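Bogale user group, speaker notes, C. Kombo
Slot is 40 min incl. questions. Talk fast on first half.

Open. Say hi, name, Winetti finance reporting, I own the monthly sales pack. Not a developer. Came to this from spreadsheets, so everything today is stuff I got wrong first.

Topic: totals that don't match the rows. Everyone in the room has had the phone call. "Your report says 2487, I added it up and got something else." Ask for hands.

The case. Distinct customer count by region. Every region row right. Grand total 2487. Sum of the rows on screen higher by 496. Sales director exports to a sheet, hits autosum, sends me a screenshot with a red circle. I spent two days looking for duplicate records. There weren't any dupes. A customer who buys in two regions counts once in each row and once in the total. Both numbers correct, different questions.

Pause here, let them get it. Somebody always argues. Fine.

Why the tool does it. Report engine works the total out from the base records, it doesn't add up what is on screen. Matters for distinct counts, averages, ratios, min and max. Plain sums don't care, which is why you can go a year and never notice. First time you put a ratio in, bang.

Averages next. Average order value per rep, then average at the bottom. Is the bottom line the average of the reps or the average of all orders? Rep with three orders pulls the same weight as the rep with 1000 if you average the averages. Ask sales which one they want. They will say "the normal one". Write down what they answer, in the report spec, with a name next to it.

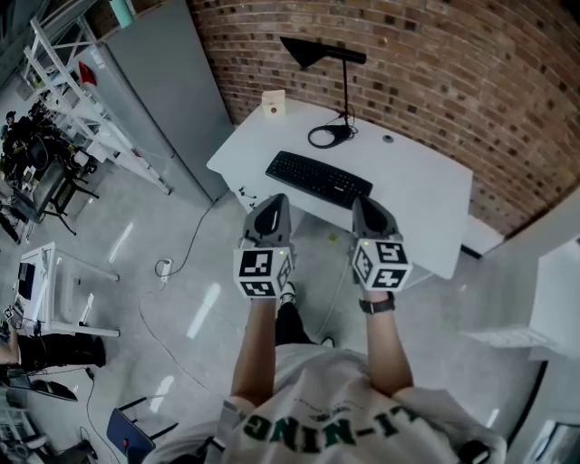 Setting for this in Bogale is per column, Properties, then Total behavior. Three choices: recalculate, sum of displayed, none. Default is recalculate. Leave it there unless you have a reason. "Sum of displayed" respects filters on the view but ignores hidden rows in a way I still dont fully trust, test it on your own data. When I get to the live bit, hands on the keyboard and no mouse, like the one on the white desk in the picture: F9 to refresh, tab to the total row. Clicking loses the cell focus and the formula pane closes. Did that at the last one and lost four minutes.

Live bit, order:
Open sales by region, March copy, NOT the live one
Show total on recalculate
Switch to sum of displayed, show the 496 gap
Switch back!!
Add filter on one product line, refresh, show total moves
If connection drops go to the saved export, same folder

Rounding, keep short. Rows shown with no decimals, total computed on full precision. Off by one or two at the bottom. Not a bug. Don't round in the formula to make it look nice, round in the display only. Rounding in the formula poisons every ratio built on it. We had a margin column rounded at source and the quarter was out by enough that audit asked.

Hidden rows and zero suppression. Suppress zeros hides the line but the record is still in an average. Some 40 dormant accounts in our case, all zero, all dragging the average down, none on screen. Took me ages. Fix was a filter on the query and not a display setting. Show before and after if time, skip if past the half hour.

Currency. One sentence only: convert first, then total. Mixed currency total shows an asterisk and people read the asterisk as a footnote. Illusora connector converts at load date, Starell at posting date, so two reports off the same ledger can disagree. Questions on this go to the break, I dont have the answers anyway.

What we do now. Every non-sum column gets a note in the header text, e.g. "distinct, total not additive". Ugly wording, works. Calls to me dropped a lot. Test sheet with six records small enough to add up by hand, run it through each new report before it goes out. Takes ten minutes. Sheet is going on the group page after, remind them.

Next version in April supposedly shows a little icon on recalculated totals. Seen it in preview, quite small. Dont promise anything.

Questions. Likely ones:
Can you lock the total setting for users? Yes, workspace level, admin only.
Does it carry over to scheduled exports? PDF yes, CSV has no total row at all.
Pivot view? Same rule, but subtotals have there own setting, check both.

Thank the organizers, leave contact slide up. Take the adapter back this time.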